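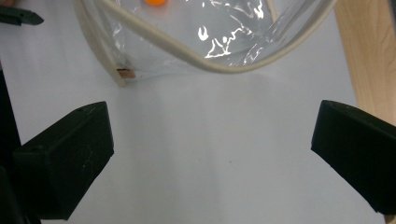 OK, thread time. I have spent two whole evenings sorting out every clear plastic bag in this house and I have Opinions now. Zip bags, pouches, the ones bedding comes in, all of it. Mute me if this isn't your thing!

Background: we moved into the flat on Vimberg Road in April and I unpacked in a panic. Anything small went into a clear bag, and every bag went into a drawer. Then the drawer got full and I started a second drawer. You can see where this was going.

So last night I cleared the big pale table, tipped both drawers onto it and had a proper count. 142 bags. One hundred and forty two! I live with one other person and a tortoise.

First job was splitting them by how they close. Press seal, slider, drawstring, popper, nothing at all. I thought this would be fussy but it made everything after it so much quicker, and I'd do it again.

The ones with a chunky pale edge round the opening are my favourites by miles. You can find the mouth of the bag straight away, even when the rest of it has gone to crinkle. With the thin ones I'm there for ages rubbing two layers between my fingers like I'm trying to start a fire.

Clear film on a light table is a nightmare to see, by the way. I kept patting about for bags that were right in front of me. All you get is the shine off the creases. If you've got a dark tablecloth, use it. I remembered mine when I was nearly done, obviously.

Chuck pile (well, the soft plastics pile, it goes to the collection point by the big shop): anything split at a corner, anything where the seal pops open when you give it a gentle squeeze, anything that smells of onion. There were more onion ones than I'd like to admit.

Squeeze test, for those asking: close it with a bit of air inside, put it flat on the table and press with your palm. A good one stays puffed up like a little cushion. A bad one sighs at you. I got far too much joy out of this and did some of them twice.

53 passed. That's still loads, but it's one drawer, and it shuts.

Now the fun bit, what goes in them! I'm not a labels-on-everything person by nature but I've been converted. A strip of masking tape near the top, written BEFORE you fill the bag. Trying to write on a lumpy bag of picture hooks is no way to spend an evening.

Bag one is cables. One cable per bag, folded loosely, with a bit of tape saying what it belongs to. I have finally matched the lead to the little Nullness radio, which has been sitting silent on the windowsill since we got here. It works! We had music for the rest of the sorting.

Bag two is flat-pack bits. Every spare screw, peg and allen key from the Mohamedi shelves goes in together with the instruction leaflet folded behind. I've taped that bag to the back of the shelves themselves, down low. My aunt does this with all her furniture and I used to think it was odd. She was right.

Bags three and four are sewing things. Buttons in one, and the bias binding in the other, wound round bits of card. It looks so lovely through the plastic that I nearly didn't put it away.

Then seeds. Paper packets inside a bag, bag inside a tin, tin in the cool cupboard. I've put sweet peas and beans at the front so I can't forget them like I did this year.

Travel stuff gets the biggest pouches, the ones that duvet covers and pillowcases come in. They're so much stronger than kitchen ones. A whole pair of walking boots fits in one if you put them heel to toe, and there's room for the socks on top.

Jigsaws! I'd forgotten jigsaws. If the box has given up at the corners, the pieces go in a bag and the lid picture gets cut out and slid in flat against the front. We had five boxes taking up a full shelf and now they stand in a row like records. I'm so pleased with this one that I keep going to look.

A few things I tried that didn't come off, so you needn't bother.

Ironing the creases out under a tea towel. I know. I'd read that it worked. It made one bag slightly smaller and the tea towel slightly shiny. Leave them crumpled, they hold things just as well.

Storing them inside each other. Seems clever, then you need the one in the middle.

Rolling them up in a jar. Pretty for a day. They unroll themselves the moment you pull one out and then you've got a jar with a jellyfish coming out of it.

What does work is filing them upright. I've got a shallow Litomix box, the sort with a lid that I took off and lost, and they stand in there with the openings at the top, small at the front and big at the back. You flick through and pull one. That's all there is to it and I can't believe how nice it feels.

Washing, as a few of you have asked already. Warm water, a drop of washing-up liquid, turn it inside out if the opening lets you. Then stand it over a wooden spoon in a mug to dry. Give the bit along the seal a wipe with a dry cloth, it holds on to water long after the rest has dried. I don't wash ones that have had raw meat in, those just go.

If a slider's gone stiff, try the tiniest smear of candle wax along the track and run it up and down a few times. I did 12 of them while the kettle boiled and had a cup of tea afterwards feeling like an engineer.

Crumbs in a press seal are the other thing. Toothbrush, dry, one pass each side. Three bags that I'd put on the soft plastics pile closed perfectly after that, so it's worth a go before you give up on one.

"Why not just buy matching boxes?" Fair question! I do like a box. But you can't see into most of them, and you can't squash a half-empty box into the gap beside the hoover. Also I already had the bags. I had so, so many of the bags.

"Don't they all slide about in the drawer?" The full ones do a bit. I lay the heavy ones flat at the bottom and stand the light ones along the side, and it's been fine so far. Ask me again after the Christmas lights come out.

Speaking of lights: one string per bag, wound round a bit of stiff card with a notch at each end, spare bulbs in the same bag. I did ours this morning, they're going up tonight, and for once I know which set has the dodgy plug.

Wrapping bits are next. Ribbon, tags, the good scissors. I want one pouch I can carry to the sofa with everything in it, and tape that I can find the end of. That last part may be beyond me.

Small thing that's made me happy: I found a bag with shells in it from a beach holiday years back, still with a bit of sand in the corner. No label, no idea why it was in with the batteries. It's on the bookcase now, closed, sand and all.

And the second drawer is EMPTY. I keep opening it. We've agreed that nothing goes in there until the new year, though I've already caught someone eyeing it up for takeaway menus.

If you've got your own bag drawer, please tell me how bad it is. Numbers if you can face counting them. I'd love to know if anybody can beat mine, and I want to hear what you keep in yours, especially the odd stuff.

Right, off to put the table back where it lives and find the tortoise his dinner. Lights later if the dodgy plug behaves.

Posted 2019-12-03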